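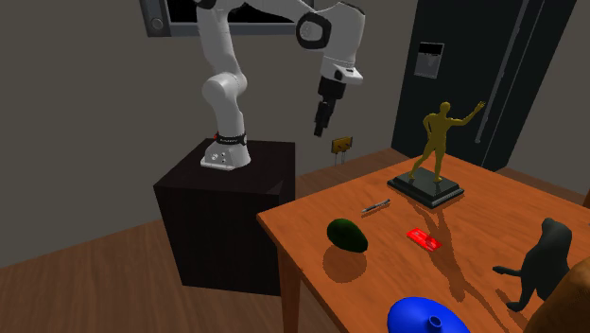
According to Danish Yousafzai, it took one afternoon of steering a simulated arm with a hand controller to understand why earlier teaching sessions had gone so badly: "I kept rushing the last few inches. Once I slowed down over the table, the recordings got better, and so did my mood."

Remarks like that one have shaped much of what Cidine is releasing today, 2019-03-10, from its workshop in Drokbridge. We are very happy to announce Hamdan, a software package that lets a person show a robot arm a household task by remote control, in simulation, before anyone has to clear a space for the real thing.

The idea will be familiar to anyone who has taught a child to set a table. You do it once, slowly, and then you do it again with the plates somewhere else. In Hamdan, the person at the controls moves the arm and works the gripper through a virtual kitchen, and the software keeps a record of every movement along the way. The table can be laid out with all sorts of things, an avocado or a pen or a statuette, and the operator can go back to the start of an attempt as often as they please - we certainly did, and we are not ashamed to say so!

The first release comes with 46 tabletop layouts and a starter library of 2000 recorded demonstrations, all of them made by people working by remote control at our Drokbridge and Prarkthorpe offices. Each recording can be played back at any speed, trimmed at either end, or set aside with a note. (The notes were a late addition, and they have become the part our own operators say they would miss most.)

We have also put a good deal of care into the first hour. New operators begin with 17 short practice exercises, starting with simply bringing the gripper to a stop above an object and working up to placing one thing beside another. People who have never touched a robot are very welcome, and so are those who have programmed them for years and would like a gentler way of doing it.

Hamdan is available from today to schools, research groups and small manufacturers. We have set aside 300 places in the opening round, and a second round will follow in June, when we also plan to add support for teaching by hand - that is, taking hold of a real arm and guiding it through the motion yourself.

Visits to the Prarkthorpe office can be arranged through the Cidine press desk, and there is usually a spare controller on hand for anyone who would like a turn.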